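Household Automation: What a Machine Can Take Over, and What Still Needs a Person

Olwood Home Advice Service, kitchen and workshop pages

Members regularly ask the Service whether it is worth waiting for a machine that will do the chores. The short reply is that single-purpose appliances remain the better purchase for most homes, and that two-armed machines able to handle ordinary utensils are worth following but should not yet figure in a household budget. The guidance on this page was revised in September and replaces the earlier leaflet on labor-saving equipment.

Mixing and stirring

Stirring is among the more promising kitchen tasks. The bowl stays in one place, the motion repeats, and a small error in the path of the tool seldom spoils the result. Difficulty begins when the mixture changes. A batter that thickens calls for a slower, firmer stroke, and a person makes that adjustment by feel. A machine must be given some means of noticing the change.

Readers who wish to prepare a kitchen for assisted mixing, by machine or by a helper with limited grip, may adopt the following habits now:

Use a wide bowl and fill it no more than halfway.
Choose a spatula with a plain, straight handle. Tapered or heavily curved handles turn in the grip.
Set the bowl on a cloth or mat that does not slide. A damp dishcloth folded in four is sufficient.
Scrape the sides by hand before the mixture is poured. Dry flour collects where the blade does not reach.
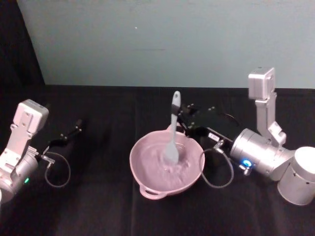 Pouring and scraping out are harder than stirring. The bowl must be lifted, tilted at a changing rate, and held steady while a second tool clears the inside. Two arms are needed, and they must agree with one another throughout. The Service advises that this step be kept for a person. The same applies to cracking eggs and to judging when a mixture is ready for the oven.

Measuring

Weighing is well suited to automation and is already within reach of any household that owns a digital scale. Recipes written by weight are easier for a machine to follow and easier for a person to repeat. A reader who wishes to convert a favorite recipe should weigh each cupful once, write the figure on the card, and use the scale thereafter. For a standard loaf, the Service's own card calls for 505 grams of flour and 300 grams of water.

Liquids that cling, such as honey and molasses, should be weighed directly into the mixing bowl. Set the scale to zero after each addition.

Washing up

The dishwasher remains the most successful kitchen machine in general use. Loading it is another matter. Plates of a single size may be racked by a machine under supervised conditions, but a sink holding pans, knives and stemware together is beyond what the Service would recommend leaving unattended. Knives should be washed separately by hand in any case.

Laundry

Washing and drying have long been automatic, and folding has not. Cloth has no fixed shape, and a machine must find a corner before it can begin. Towels and pillowcases are the most manageable items. Fitted sheets and children's clothing continue to take less time by hand.

In the workshop

Shop-floor chores divide along similar lines. Sorting fasteners by length, moving identical blanks from one tray to another, and applying a bead of glue along a fixed line can be handed over where the work is held in a jig. Sweeping an open floor is within the ability of a good robotic vacuum, provided that cords and offcuts are picked up first. Clearing a crowded bench is not yet practical, as the machine must decide what is scrap and what is a part.

Mr. Keir MacBrayne, who maintains the Service's shared workshop at Skanley, recommends that members label storage bins on the front face and keep each bin in the same position. He further recommends stirring paint and wood finish by hand until the sediment has fully lifted, whatever equipment is available. Oily rags should be laid flat to dry outdoors and must never be left in a heap.

Before purchasing

Members considering any powered household aid are asked to confirm the following:

The machine can be stopped at once by a person standing beside it.
Parts that touch food can be removed and washed.
Replacement parts are offered for the full period of the warranty.
The task is one the household performs at least weekly.

Related leaflets are available from the desk at Ruddock Hall. Ask for leaflet 351 (Kitchen Scales and Recipe Conversion) or leaflet 481 (Safe Storage of Finishes and Solvents). The desk closes at 4:30 p.m.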